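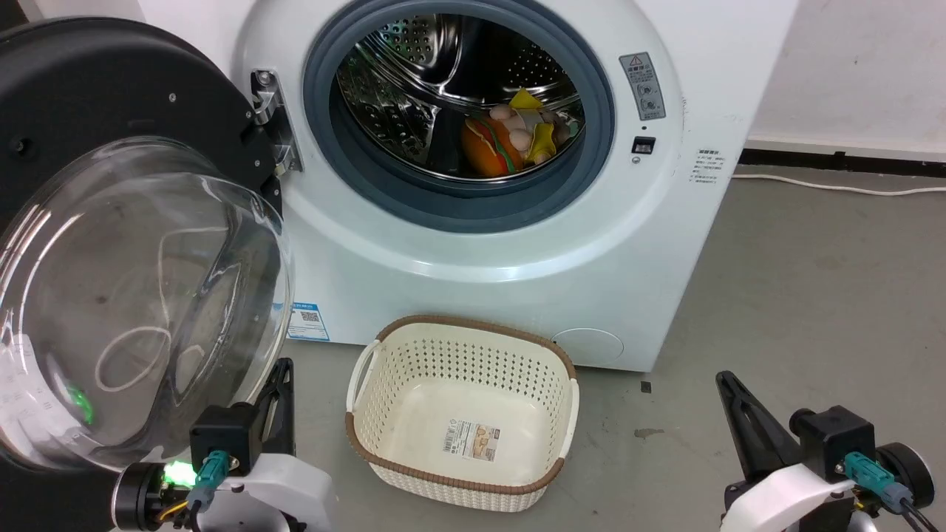 Washing Small Plush and Fabric Toys in a Front Loader

Check the care tag before loading. Surface-wash-only toys, toys with a sound box or battery pack, and toys filled with beads or pellets stay out of the machine. Play food made of plush or fabric usually tolerates a gentle cycle. If the tag is missing, test a damp white cloth on a seam and look for color transfer.

Load size

A few light toys in a bare drum collect at the bottom and can throw off the spin balance. Add 2 bath towels of similar color. Small pieces, such as egg or bun shapes, go in a zippered mesh bag filled no more than halfway. Pieces that small can work into the fold of the door gasket.

Settings

- Water: cold
- Cycle: delicate or hand wash
- Spin: lowest available
- Detergent: 2 teaspoons liquid, no softener
- Extra rinse: on

Powder leaves residue in dense stuffing. Wolard liquid and the unscented Litum both rinse clean at this dose. Softener flattens pile and should be skipped even on new toys.

Before closing the door

Turn the drum once by hand and check that nothing is resting on the gasket lip. Wipe the glass where it meets the rubber. Lint on this contact line is a common cause of slow leaks.

Unloading

Set a rigid plastic basket on the floor directly in front of the opening, long side to the machine. Perforated sides let air reach damp items. Peel the product sticker off the inside of a new basket before its first use; wet adhesive transfers to fabric. Feel along the lower fold of the gasket for anything left behind.

Drying

Press each toy between towels. Do not wring. Reshape by hand and dry on a mesh rack for 16 hours, turning once. Thick toys need longer, particularly in December with the windows shut. The folding Laing rack fits over most tubs. A toy that feels cool at the center is still damp.

Machine care

Leave the door open for 2 hours after the last load. Clean the drain filter monthly if toys are washed often, as loose stuffing fibers end up there. Keep a shallow tray under the filter cover when opening it.

Last updated: Aug 6, 2021

Contact | © 2021 Billov Home Notes | Back to top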